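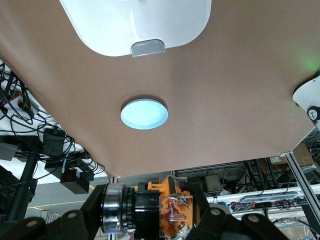
Wrist view, right before lunch

Home | Forums | Student Projects | Search | Log in

tollia_bench
Our class project is a two-arm handoff. One arm takes a small part off a plate, passes it to the other arm, and the other arm puts it on the second plate. We have until the end of September. It's me and one partner, class meets Wednesday. We have the handoff working maybe half the time and I want to know what other people would fix first. Both arms have a wrist camera and there is one fixed camera.

omia22
How many demos are you training on?

tollia_bench
30 so far, all from the same two start positions.

omia22
That's your problem. Move the plates between runs, turn the part, then record more.

gearloft
I disagree. When we did this at Lengyel we had plenty of demos and it still failed, and the cause was timing. The giving hand opened before the other one had closed. Put in a short hold where both grippers have the part, and check the finger position before you release.

omia22
A hold doesn't help if the second arm is reaching for the wrong spot.

gearloft
He said half. If it was reaching for the wrong spot it would be a lot worse than half.

tollia_bench
I went through the logs last night. Most of the misses are at the pass. The pickup is fine if the part isn't up against the rim of the plate.
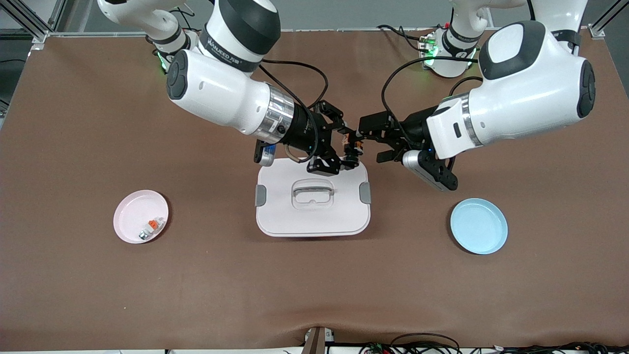 We do the pass over the middle of the table so both arms have about the same reach. The fingertips get very close together with a part this small. I tried a bigger block and it was easier, but the assignment says small part.

gearloft
Then have one gripper come in at an angle. Fingers straight on to fingers leaves you no room.

vergate_lab
Check your camera sync too. Ours was 2 frames behind on one wrist and we blamed the policy for a week.

omia22
Still say more demos.

tollia_bench
I'll do the hold first because it's a small change, then record with the plates moved. Run 1393 in the shared folder is a typical miss if anyone wants to look.

vergate_lab
Can't open it, it wants a school login.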